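Ostberg N2 Fiber Terminal and Router
For detached homes, apartments and small offices on a Clustevside fiber line

Overview
The Ostberg N2 combines an optical network terminal and a wireless router in one housing. It accepts a single fiber from the wall outlet and provides wired and wireless service without a separate modem. The N2 replaces the Ateş terminal supplied with older Clustevside installations. Existing wall outlets and patch cords can be kept.

The unit is shipped with the line profile already loaded. On first power-up it registers with the exchange, downloads its configuration and restarts once. Do not disconnect power during this period. The PON indicator flashes while registration is in progress and stays lit when it is complete.
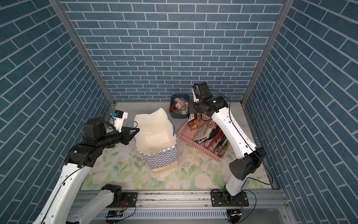

Registration fails if the serial number on the base label does not match the one on the order. Check the label before calling support. A unit moved from another address must be released from the old line first, using the Equipment page of the customer portal.

Ports and indicators
Fiber: one SC/APC socket, green, with dust cap
Ethernet: 2 LAN ports, gigabit, auto-sensing
Phone: one analog port, active only on lines with voice service
Power: 12 V DC barrel connector, adapter included
Indicators: Power, PON, LAN, Wi-Fi, Voice
Reset: recessed button, hold for 8 seconds to restore factory settings
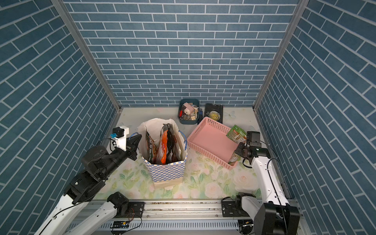

Specifications
Width: 182 mm
Mounting: desk or wall, screws not included
Wireless: dual band, one network name by default
Security: WPA3, with WPA2 fallback for older devices
Management: local web page or the Nalell app
Cooling: passive, no fan

Placement
Leave at least 100 mm of clear space above the unit and on both sides. The vents must not be covered. Metal cabinets and utility closets reduce wireless range and are not recommended unless a separate access point is used. The fiber cord must not be bent tightly, stapled or run under a door.

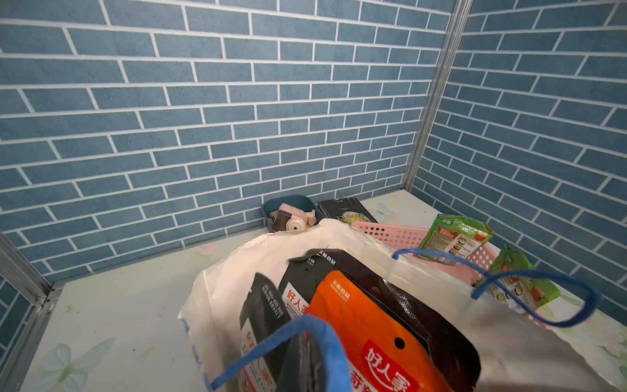
White bag with blue handles and packaged snacks.

Wall mounting uses the two keyhole slots on the rear panel. Fit the unit with the sockets facing down. Connect the fiber cord last, after the housing is seated, and remove the dust cap only at that point.

Using your own router
The N2 can be set to bridge mode from the local web page or by request to support. In bridge mode the wireless radios are switched off and LAN 1 passes the public address to the connected router. LAN 2 is disabled. The phone port continues to work. Changing back to router mode requires a factory reset, which erases the network name, password and any port forwarding rules.

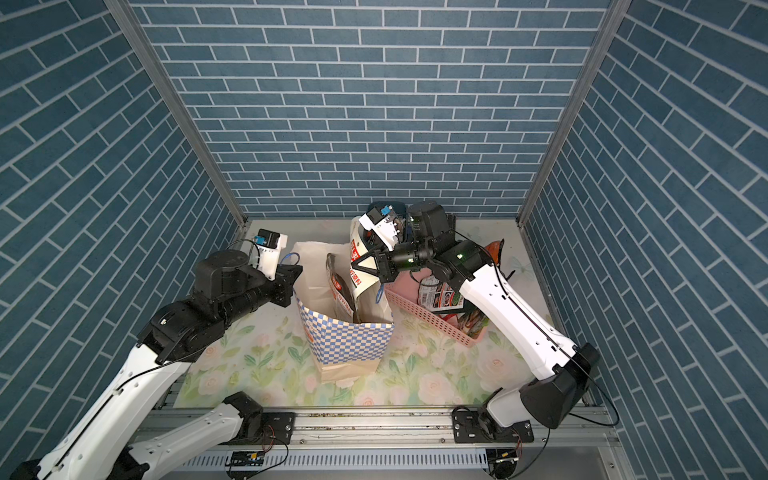

Firmware
Updates are installed automatically between 2 a.m. and 4 a.m. The connection drops while the unit restarts. Updates can be postponed in the Nalell app but not turned off. Settings are retained.

In the box
N2 terminal, power adapter, Ethernet cable, fiber patch cord, quick start sheet. Longer patch cords are sold separately under Accessories.

Returns
Rented units remain the property of Clustevside and must be sent back with the power adapter when service ends. Return labels can be printed from the customer portal.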